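Notebook — Saturday, D. Quách
Reading time: 2 min
Print | E-mail

Condiment dispensing, two-arm cell. Question carried over from the Gondby list of kitchen chores: can the pair put a controlled amount of sauce on a tray from an ordinary squeeze bottle, no pump, no dosing valve. Iturra policy, unmodified. Episodes capped at 26 s.

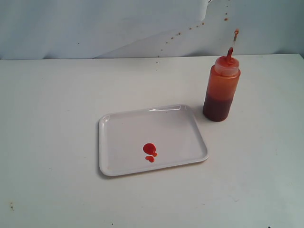
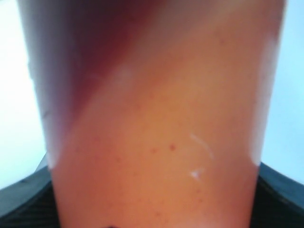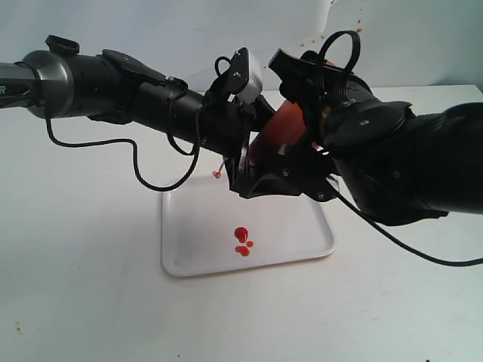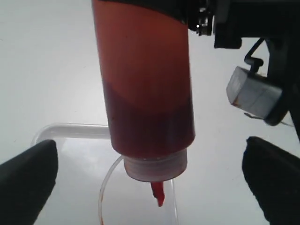
Squeeze bottle task, red sauce.

Scoring as agreed with Jovholm: 10 trials per setting, 5 settings, drop must land inside the rim and must be a single drop. Satellites count as a fail. I know Cener wants them counted as partial. Not changing it mid-series.

Reach and grasp are fine. Inverting the bottle is slow but repeatable. The weak part is the squeeze. Finger position is a poor proxy for pressure once the air volume over the sauce changes, so the same closing command gives nothing on a full bottle and a burst on a half-full one. A person does this by watching the tip and backing off. The policy sees the tip too, but the release comes late.

Tried limiting closing speed. Fewer bursts, more timeouts. Logging motor current at 500 Hz from now on — the default rate smears out the onset.

Answer for the chore list: "with supervision." I would not put it next to a plate someone intends to eat from.

To do:
- repeat setting 3 with a fresh fill
- weigh bottle before and after each trial
- wipe nozzle between trials, write down when it was skipped
- ask Gondby whether ketchup and the thinner sauce are one task or two

Print | E-mail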